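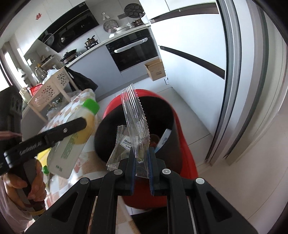 The Ten-Minute Table

A dining table near a kitchen collects things. Groceries get set on it because it is the first flat surface past the door, and then the wrappers stay, and the bottle that was supposed to go back to the shelf stays too. By Saturday there is no room for plates.

Ľubomír Vávra has spent six years writing a household column for the Ernstead weekly, and most of the letters he gets are about this table in one form or another. His own is in a rented second-floor place on Ulham Street, with the stove 21 steps from where he eats. He says the distance is the problem.

"You carry a thing halfway and put it down," he told me. "The second half of the trip never happens."

His method starts with the bin. Most homes keep the trash can in the kitchen, under the sink or behind a door, where it suits the cook. Vávra wants a second one on the floor by the table. It should be open at the top and wide enough that a crumpled paper towel goes in on the first try. A round one in a glossy red does the job and is easy to find when your hands are full. He has no patience for pedal lids at the table, where people are usually sitting down and can't reach the pedal.

Packaging goes first. Clear plastic is the worst of it. An empty packet with a zigzag top looks a lot like a full one from across the room, and the clear wrappers that come off warehouse-store multipacks, Member's Mark and the like, slide under place mats and turn up a week later. Pick up each one, check that it is empty, and drop it. If your town takes plastic film separately, hang a bag for it.

Bottles come second and take longer, as they need a decision. Anything with liquid left in it goes back to where it is used. Dish soap belongs at the sink and oil belongs near the cooktop. A bottle with an inch in the bottom can be used up that night or poured into its replacement, if it is the same product. Vávra does not keep two open bottles of anything.

A cart between the table and the kitchen helps a great deal. The Grusteleck shop on the square sells a plain metal one for $59 and a painted one for $60, and he recommends whichever fits the wall. Cream paint and a cut-out flower pattern hide the clutter on the lower shelves better than bare wire. Put one small basket at one end for the things that have no home, such as rubber bands, a pen or spare keys. Hang a trash bag from a top corner on days when you are sorting. Leave the rest of the top clear, or it becomes a second table.

The cloth is last. Shake it over the sink, wipe it, turn it a quarter and lay it back. Checks in orange, brown and beige are forgiving about coffee. A plain white cloth is not, and Vávra gave his to his sister in November.

In the kitchen itself he asks for less. Pots can stay out if they are used daily. Lids hang well on the wall over the counter, along with any flat round tool that has a hole or a loop in its handle, and that frees a whole drawer. Michalík, the hardware store behind the bus station, cuts hook rails to length while you wait.

He does the table every evening at 8:30, before the dishes, and it takes him ten minutes. On weekends he skips it.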